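Part-time bookkeeper wanted at Harawira

Harawira is a small shop and mail-order business selling yarn, buttons and sewing patterns, and we are looking for a kind, patient person to look after our books. Our dear Meinir Rosser is retiring in July after 12 years with us, and while we can't pretend to be happy about it, she has promised to stay on for the first 2 weeks to show you where everything lives.

What you'll be doing

You'll enter supplier bills, match them to the bank statement, and send out reminders to the shops that buy from us - most of them pay on time, and the rest are very nice about being nudged. You'll also run payroll for our team of 4 and get the sales tax papers ready for our accountant. Mornings suit us best, but we're happy to talk about school hours.

Where you'll work

The office is upstairs, over the shop, with a good kettle and a window onto the street. There are stairs and no elevator, so please tell us if that's a problem and we'll set you up downstairs.

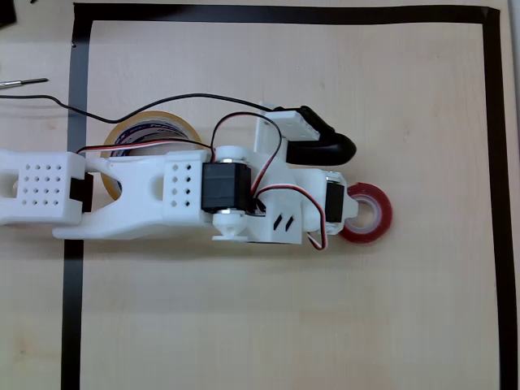 How to apply

Write to Nia Kemeys with a short letter and your work history. Tell us about books you've kept before, even if it was for a club or a family farm. We answer every letter.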